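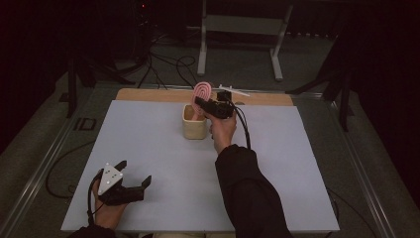

Vale a pena ter um potinho só para as coisas pequenas em cima da mesa de trabalho?
Na minha opinião vale, desde que o potinho seja mesmo pequeno e que a mesa à volta dele fique livre.

Escrevo isto depois de muitos anos a trabalhar com papel e fitas, primeiro no meu país e agora aqui, em português, língua que ainda escrevo devagar. Peço paciência ao leitor com as minhas frases.

A minha primeira professora de embrulhos, a senhora Kimie Nagano, tinha uma mesa clara e um copo. Dentro do copo ficava o enfeite que ela ia usar naquele dia e mais nada. Quando acabava, guardava o enfeite na gaveta e punha outro. Nós, alunas, achávamos isso um exagero. Eu tinha em casa uma caixa com 227 enfeites, contados por causa de uma mudança, e perdia sempre muito tempo a procurar o único que queria.

Hoje vende-se muito a ideia contrária. Na loja Kobori, onde compro papel, há um organizador de mesa com tantas divisões que é preciso arrumar o próprio organizador. Uma colega, Wakana Hattori, comprou um e gosta dele. Eu respeito, mas penso que uma divisão vazia pede para ser enchida, e ao fim de um mês temos ali botões, clipes e um parafuso de que já não sabemos a origem.

O recipiente pequeno tem um limite que se vê. Uma espiral cor-de-rosa, dessas que parecem um doce enrolado, posta de pé num copo baixo, encontra-se logo com os olhos. A mesma espiral deitada numa caixa funda fica por baixo de tudo e muitas vezes sai de lá amassada. Também gosto que a boca do copo seja larga, para a peça entrar e sair sem raspar na borda.

Sobre a cor da mesa tenho uma opinião mais forte. Prefiro uma superfície clara e lisa, sem toalha. As pessoas dizem-me que é fria e que mostra todas as manchas. É verdade que mostra, e por isso limpo mais vezes. Numa mesa escura perdi agulhas que só encontrei com a mão, o que não recomendo a ninguém.

Reconheço que o meu método serve mal a quem faz muitas peças diferentes no mesmo dia. Em maio, quando tivemos uma encomenda de 200 embrulhos, usei 3 copos em vez de um e não me arrependi. Três ainda cabem no olhar. No fim lavei dois, voltei a pô-los no armário da cozinha e continuei com o meu, que tem uma pequena falha na borda e já não serve para o chá.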